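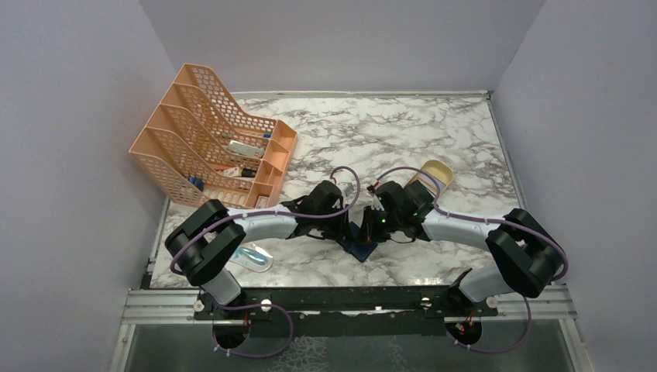

Figure 3. Tabletop with a white marble pattern and gray and charcoal veining. A thin light metal edge runs along the far border.

3.2 Surface pattern and the noticing of crumbs and stains

The second part of the study asked whether the pattern of a kitchen surface changes how soon people notice that it needs wiping. Earlier work on household cleaning has mostly dealt with how often people clean and with what products. The look of the surface itself has received less attention, although several residents in our pilot interviews in Wirkine brought it up without being asked. One said she had stopped trusting her counter and now wiped it by habit after every meal.

We recruited 48 adults from two housing developments, Serkedau and Wirkine. All of them cooked at home at least four times a week. Each person viewed three kinds of surface: plain white, plain dark gray, and white with gray veining (for the general type of pattern, see Figure 3). The test panels were all the same size and had the same low gloss. We placed dry bread crumbs, ground coffee or diluted tea on each panel in fixed amounts, and participants stood 200 cm away and walked toward the panel until they could say whether anything was on it.

Crumbs were found latest on the veined panels. Of the 48 participants, 31 had to come closer to the veined panel than to either plain one before they reported ground coffee. Tea gave a weaker result. A tea stain has a soft outline and a warm color, and most participants told it apart from gray veining without much trouble. Bread crumbs were hard to see on plain white as well, so the veining made little difference there.

False reports went the other way. On clean veined panels, 23 participants said at least once that they saw a mark. Most of these reports pointed to places where two veins crossed or where a vein ended abruptly. Plain panels drew almost no false reports.

We also asked which surface people would choose for their own kitchen. The veined pattern was the most popular choice in both developments, and taking part in the test did little to change this. Some participants said that a surface that hides crumbs is an advantage. Others – mainly those with small children – said they would rather see the dirt. We return to this split in Section 4, where the answers are compared with the Gallis cleaning diary kept by the Serkedau group.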